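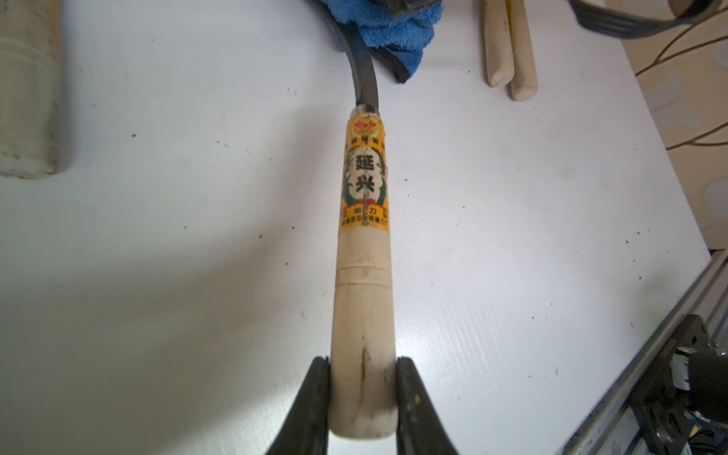
Leave the Label On

The first piece of advice most people get after buying a cheap carving gouge is to peel the paper off the handle. Soak it, scrape it, sand down to bare wood, rub in some oil. There are videos of this with very large audiences, and the result always looks the same: a smooth honey-colored handle that could have come from any shop in any country.

I think the paper should stay, and I think it should stay until it falls off by itself.

I own a good many gouges. Some were expensive when I bought them and some cost less than lunch. The ones I can find without looking are the ones with labels. An orange and yellow wrapper with a white oval and two big black characters, 延兴, is easy to pick out of a roll of pale handles. I don't read Chinese, and I had to ask someone how those two are pronounced (Yanxing, I was told). I didn't need to know that to use the tool. The label had been doing its job as a color patch for years by then.

The usual argument against labels is comfort. Paper has an edge, the edge catches the palm, and after an hour there is a sore spot. This is true for the first week or so. After that the edge wears down. Hold a handle that has been used for a few seasons and the paper feels like part of the wood. If it still bothers you, a single pass with fine sandpaper along the lower edge of the wrapper takes care of it, and you keep the rest.

The second argument is that labels look cheap. I have less patience with this one. A gouge is a piece of steel that you push through wood. The crown at the top of a wrapper and the green leaves around the name were put there by somebody who wanted the thing to look nice on a shelf, and I find them pleasant to have on the bench. Purer, the mail-order place where I used to buy most of my tools, now ships its handles blank with the name burned in so faintly that you need a lamp to see it. They raised the price at the same time. I have not noticed that the edges hold any longer.

There is also a practical side that gets overlooked. When a tool wears out or gets lost, you want another one like it. Last winter I tried to replace a long bent gouge that I had stripped and oiled years ago, back when I believed the videos. The sweep number was gone and so was the maker. I took it to the tool table at the Rurby swap and held it against everything there. I came home with two gouges that were nearly right. One was too flat and the other was too wide. With the paper still on, I could have matched the wrapper in a minute.

I will grant that some handles need work, and I do work on them. A crack that runs with the grain should be watched. If a fingernail drops into it, I put thin glue in the crack, clamp it overnight, and clean up the squeeze-out with a knife. A dark line that is only a stain I leave alone. If the ferrule is loose, that comes before everything else, as a loose ferrule lets the shank shift and sooner or later the handle will split. None of these jobs requires taking off the label, except where the crack goes under it, and then I slit the paper along the line and lay it back down afterward with a little white glue.

Dirt is another matter people worry about too much. Handles get gray where the hand goes. I wipe mine with a towel that is barely damp and put them away. The Entili cleaning paste that every carving forum recommends does take the gray off. It also takes the ink off, along with whatever grip the bare wood had. A slightly scuffed handle with no finish stays put in the hand better than a varnished one, especially on a long pass with a mallet in the other hand.

What I would like to see is a little less effort spent on making old tools match. The Vidlow evening class, where I go on Thursday when I can, has a wall rack where every handle was stripped and dipped in the same oil. It makes a handsome wall. Then class starts, and people stand in front of it pulling out one gouge after another, looking at the tip and putting it back. The rack holds some 200 tools. My own roll has a faded wrapper on nearly everything, a few of them down to a scrap of orange, and I know which one I'm reaching for before it is out of the pocket.

If you have a new gouge on the way, sharpen it first. The edge from the factory is rarely ready. Spend the hour there, then carve something with it, and leave the paper where it is.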